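About Zader

We're a small school of bread and pastry on the canal side of Grirkbridge, and we love what we do! Most of our students have never baked anything more ambitious than a tray of scones when they first come in, and by the end of a weekend they're carrying home sourdough, rye and a box of buns that may or may not survive the bus ride.

Zader began as an evening class in the back of the Admasu bakery, with 25 people squeezed round two tables and one rather moody oven. The waiting list kept growing, so we took over the old seed merchant's next door. We kept the big sliding doors and the weighing hatch – the hatch is where you collect your apron now.

These days we run courses all year, from a two-hour flatbread evening up to our ten-week bakers' course, which finishes in November with a market stall run by the students. Last year they sold 586 loaves, and the cheese and onion ones went before ten in the morning.

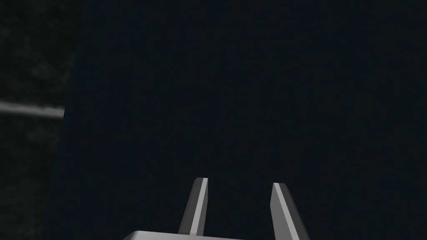
Do I need any experience to join a course?

Most of our courses are open to complete beginners. The only one that asks for some practice is laminated pastry, and a day on our basic doughs course is plenty to get you ready for it.

Our flour comes from the mill at Atby, a short drive up the valley. They grind a wholemeal for us that smells wonderful the moment you open the sack (we sell it in small bags too, so do ask). Our rye starter has been going since those first evening classes and every student gets a jar of it, with a feeding sheet and our phone number in case it sulks.

We also work with local schools. Up to 170 children come through each term to shape a roll, eat it warm and take the recipe home, and we'd happily do it every morning if the timetable allowed.

The shop at the front is open from 8am until the bread has gone. Come in, have a slice of something and ask us about courses – we're always glad to talk about dough!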